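Speaker notes — "Before You Sign for the Robot"
Budget planning session, spring equipment round
Rev. 26 Dec 2019

Slide 1. Title
Wait for the doors to close. Skip the bio, they have it in the program.
Opening line: I am here to slow down a purchase. If you came for a launch date, the Prodine table is in the hall and they will give you one.
Say up front that I have no stake in any vendor. I have sat through the Havus pitch and the Prodine pitch and I still haven't recommended either one.

Slide 2. What we are being asked to buy
Two arms with grippers for garment handling at the Conneely site. Picking clothes up, moving them, eventually folding them. The word "eventually" is in the proposal. Read it out loud and let it sit.
Ask for hands: who has a line in next year's budget with the word "pilot" in it? Keep yours up if the last pilot had a written end date.
(Don't pick on anyone.)

Slide 3. The price on the quote
The quote covers the arm, the gripper, a mount and a short training visit. It leaves out:
— the computer that runs it
— spare fingers and pads
— floor space, and whatever was standing in that floor space before
— somebody's hours, every day, to reset it
— software renewal after the first year
Havus puts renewal on a separate sheet. Prodine puts it in a footnote. I would like it on page one from both.
If asked for a total: I don't have one I trust. That is the point of the slide.

Slide 4. Cloth is the hard case
Boxes are easy to budget for. A box is the same shape when you come back to it. A shirt dropped on a couch has no shape you can plan around, and the next drop gives you another one. Hems, straps and stripes end up anywhere.
Every vendor demo I have been to used a towel, laid flat, on a bare table. Ask to see a jersey. Ask to see it thrown.
Pause here. Somebody always says "but the software learns." Fine. Ask how many tries it needs, who drives the arm while it learns, and which budget those hours come out of.

Slide 5. The 100 figure
The Jundska trial plan calls for 100 picks per garment type. I asked for 700. We settled on nothing, and the plan still says 100.
Why it matters: at the low number a lucky streak looks like a working machine. I would hold back the second payment until the longer run is done, on our clothes, with our staff in the room.
Also ask how a "successful pick" is defined. In the draft, touching the cloth and closing the fingers counts. Lifting it does not come into it. I would not pay for that and I doubt you would.

Slide 6. Where it will live
Plan for the room you have. Cords on the floor, soft furniture, a washer, a basket. If the bid assumes a clean bench and fixed lighting, then the bench and the lighting are part of the price.
Walk the site before the quote, with a tape measure. Conneely did theirs afterward and had to reopen the paperwork in June.

Slide 7. What I would put in the contract
— acceptance test written by us
— 4 garment types, chosen by us, named on the day
— spare parts priced now and held at that price
— a way out that doesn't require a lawyer
— the trial data stays with us, including the failures
Expect pushback on the last one. Hold firm. A log of misses is worth more to the next buyer than the brochure.
If we are short on time, skip to the pictures and come back to this in questions.

Slide 8. The work at hand
Put both up together and don't talk for a few seconds. Then ask the room what each one would count as under the Jundska draft. People will disagree — let them, it makes the case for a better definition.
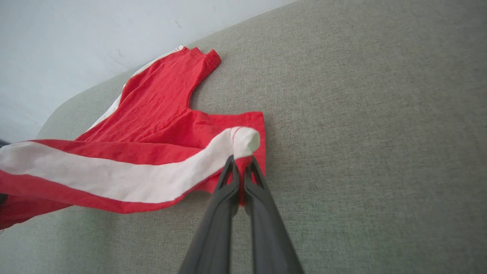
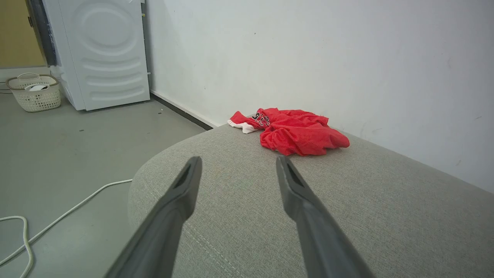

Gripper and red garment on the couch: fingers closed on a fold in the first, open in the second.

Slide 9. Questions
Likely ones:
"Can we lease?" Yes, but read the return terms. Wear on the fingers may be billed to us.
"Will it save staff time?" I have seen no number I would repeat in public.
"Are you against this?" No. I am against signing in this round.
Leave the contract list on the screen while people pack up. Handouts are by the door, and the blank acceptance test form is on the back page.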